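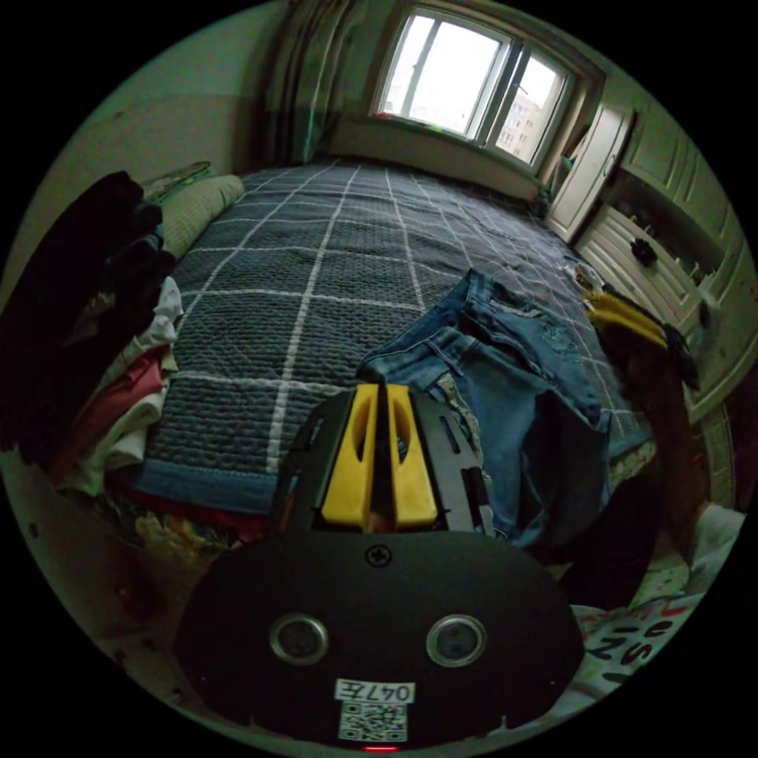 Jeans on the quilt, fingers closed, just before the planner gets its turn.

Plovemia gallery: teaching a planner to fold laundry

Welcome to the picture page for Plovemia, our little open source stack for handling clothes! Sun-ja Seo writes the perception side, I (Essam Ouazzani) look after planning and the replay tools, and we both spend far too many evenings talking about denim. The bedroom view at the top is my favorite kind of input, so most of the notes on this page hang off it.

What the planner wants
Jeans! They hold a crease, they have a stiff waistband, and they are big enough that a bad grasp point still teaches you something. In a view like this one the waistband is bunched up near the middle of the bed, so a plan that starts with "grab both corners of the waist" has nothing to work with. Irna, our planner, now scores a spread-out move first and only then looks for a fold. That one change took the plan search from 200 candidates down to 90, and I did a small dance in the kitchen.

What perception has to sort out
Blue denim on a dark blue-gray blanket is a lovely hard case. Sun-ja's old segmenter leaned on color and kept swallowing the bed. The new one (Suldale, in the perception folder) uses texture as well, and the thin white grid on the quilt helps a lot: where the lines stop, something is lying on top. She also gets a rough idea of how the blanket bends from the same lines, for free.

Light from the window
Bright daylight at the far end of a room is rough on exposure. Suldale normalizes each view in tiles, 20 across by default. Go higher if your room has a big window and you don't mind a slower pass.

Everything else in the room
Dark clothes piled on the left, a lighter stack below them, a yellow garment near the foot of the bed. We keep all of it in the map as "leave alone" regions, and Irna plans around them. Release 21 lets you paint those regions by hand in the viewer, which is so much nicer than editing the config!

Next up is sleeves. Sun-ja has a branch going called Arboleda, and it already handles a T-shirt if you're patient with it. Come try it and send us your weirdest shirts.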